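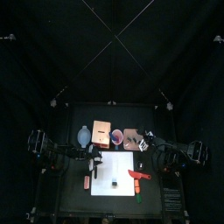 Matte black paint is a coating that dries with little or no shine. It is used on walls, ceilings, furniture and stage equipment, and in rooms where stray reflections are a nuisance, such as small theaters, darkrooms and photo studios. The word "matte" has no fixed meaning on a store shelf, and one maker's matte can look much like another's eggshell.

Composition

Most matte blacks get their color from carbon black, a fine soot-like pigment. The flat look comes from the surface, which is left rough on a small scale so that light scatters. Makers do this with a high share of pigment or with added powders such as silica. The same roughness holds on to dirt and skin oil, and rubbing can polish it into shiny patches.

Claims about light absorption

Sellers often say that a paint "absorbs nearly all light." Such claims deserve caution. The figure is usually measured straight on, on a fresh sample prepared by the maker, and may say little about a wall seen from the side. Plitex, a water-based line sold by Dumerico, was advertised for years as "the black that lights can't find." The label gave no test method. A later label dropped the slogan, though many resellers still repeat it.

Even a very dark coat can show roller marks, seams and dust under a strong lamp. Cloth, especially velvet, often does better than ordinary paint – a fact that rarely appears in paint advertising.

Coverage and coats

One-coat coverage is another common promise. Over bare drywall or a pale color it is seldom met, and most painters plan on a primer and two coats. The Asfaw handbook, a trade guide for small venues, lists 300 square feet per gallon on smooth board and 130 on rough masonry. It does not say whether those numbers are for the first coat or the finished job, and they should be read with that in mind.

Effect on rooms

Black ceilings are widely said to "disappear" or to make a room feel taller. The evidence is thin. A survey often cited for this, run by the furniture chain Stultska one August, asked shoppers to rate 5 display rooms that also differed in lighting and floor color. It cannot show what the ceiling did.

Heat is less disputed. Dark outdoor surfaces warm up more in direct sun than light ones do. Indoors, away from windows, the difference is usually small.

Care

Dry dusting is generally preferred to scrubbing. Touch-ups tend to show, even with paint from the same can, and repainting a whole wall from corner to corner is the usual remedy.

See also: Carbon black; Gloss (optics); Black box theater; Primer (paint)

Last edited May 31, 2024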